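Mullonura-Wäscherei, Notizen zum Vortrag »Frottee im Umlauf«
Westudlow, Nov 6, 2021

Folie 1 – Einstieg
Kurz begrüßen, keine Firmengeschichte. Gleich zur Zahl: 3.835 Handtücher im Umlauf, verteilt auf die Häuser im Verbund. Dazu Waschhandschuhe und Badematten, die kommen heute nicht vor.

Folie 2 – Woran Handtücher scheitern
Letzten Herbst haben wir 1.072 Stück ausgemustert. Gründe in dieser Reihenfolge nennen: Flecken, gezogene Schlingen, offener Saum. Verschleiß in der Fläche ist selten. Wer nachfragt: Die Liste nach Häusern liegt im Ordner Ralludis, die zeige ich nicht.

Folie 3 – Waschen
60 Grad, kein Weichspüler. Weichspüler legt sich auf die Schlingen, das Tuch nimmt weniger Wasser auf. Trommel nicht vollstopfen. Farbige Tücher getrennt von weißen, auch die hellen. Hier kommt meistens die Frage nach Essig. Knapp beantworten, weiter.

Folie 4 – Trocknen und Prüfen
Nach dem Trockner jedes Tuch einmal ausschlagen, dann an zwei Ecken fassen und offen halten. Erst die Fläche ansehen, dann die Kante. Bei Öberg wurde das früher erst nach dem Falten gemacht, dann sieht man nur die oberste Lage. Pro Stunde schafft eine geübte Kraft rund 132 Tücher, mit Falten weniger.
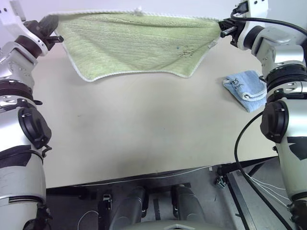

Hellgrünes Frottee, an beiden oberen Ecken gehalten. Rechts ein kleiner dunklerer Fleck.

Beim Bild kurz warten, der Fleck ist klein. Frage ins Publikum: noch einmal waschen oder aussortieren? Unsere Regel: ein zweiter Waschgang mit Vorbehandlung, danach entscheiden. Aussortierte Tücher werden Putzlappen.

Folie 5 – Falten
Längs auf ein Drittel, dann zweimal quer, Etikett nach innen. Stapel nicht höher als das Regalfach. Wenn Zeit bleibt, am Tisch vormachen. Sonst direkt zu den Fragen.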